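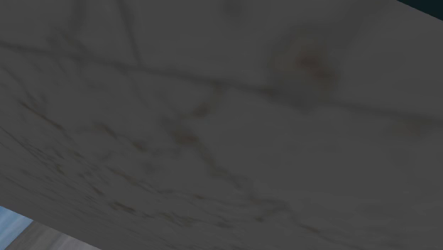 Wiping a counter is one of the chores people most want to hand over to a machine, and it was the one our group picked for the second half of the course project. The question was whether a robot arm trained in simulation could tell a surface that needs cleaning from one that does not. Counters in our simulated kitchens came in several materials, and marble gave us the most trouble. On a slab with grey veins and a reddish-brown blotch near one side, a person has to think for a moment about whether the blotch is in the stone or on it. A cleaning program has to make the same choice before it moves, and ours often chose wrong.

Home | Courses | Student Projects | Labs | Contact

Print this page | E-mail this page

Can a Robot Wipe the Counter Yet?
Project report, Household Automation course, Gonside

1. Background

There are robot vacuums in many homes, but a floor is an easy case. The machine can go over all of it and does not need to know where the dirt is. Counters are harder. There are things standing on them, the edges drop off, and stains need more than one pass. Before starting we visited a shop in Skendside that was trying out an automatic table wiper. The staff told us it was fine on plain tables and that they still did the stone ones by hand. That visit decided our topic.

2. Setup

We used the Guerra kitchen set, a group of simulated rooms shared by the department. The arm and its wiping tool were already modeled. We wrote the part that looks at the counter and marks the areas to clean, and we called it Fliltwood after the street two of us live on.

Training used 1487 rendered views of counters. Some had spills added and some were left clean. We kept the camera close to the surface in many of them, because a real arm would be working at that distance. The light level was changed from view to view. In dim views the white marble came out as a flat grey, and the veins lost their sharp edges. We left these in. Kitchens are not always well lit.

3. Test

The test had 109 views that were not used in training. For each one, Fliltwood had to mark the dirty areas or report that there were none. We then ran the wiping motion and checked the same surface again.

The second check mattered more than we expected. If a mark is still there after wiping, the program has to decide whether to wipe again or give up. Our first version had no limit. One run on a marble counter went on for over 1000 strokes before we stopped it. After that we set the limit at 2 passes.

4. Results

On plain counters the program did well. It found nearly all the added spills and left the clean areas alone. On wood it sometimes took a knot for a stain, but the two-pass limit kept the wasted time small.

On marble it was poor. Long dark veins were mostly ignored, which we think is because they were common in the training views. Rounded color patches with soft edges were a different matter. Fliltwood marked most of them as dirty, whether they belonged to the stone pattern or not. Raising the threshold helped with this but made it miss thin coffee spills, so we put it back.

Very close views made things worse. When stone takes up almost the whole view, there is little else to compare with, and the program cannot tell how large a patch is. Moving the camera back first and then coming in would probably help. We ran out of time to build that.

5. Discussion

Our answer to the question in the title is that a robot can wipe a plain counter that has been cleared for it. We would not leave it alone with stone. Someone could show the machine the clean counter once, so that it has a record of the pattern to check against – we think this is the cheapest fix, and the Skendside shop could do it in an evening.

We also did not test touch. A person who is unsure about a stain runs a finger over it. Dried sauce has an edge you can feel, and a mark in polished stone usually does not. A force sensor in the wiping tool might settle many of the cases that the camera could not.

The results are from simulation only. Spills in the Guerra set are flat color on the surface and come off in one stroke or not at all, so our pass counts should not be used to guess cleaning times in a real kitchen. The group continuing the project in November will have the code and our list of failed views.

This site uses cookies to remember your settings. By continuing to browse you accept their use.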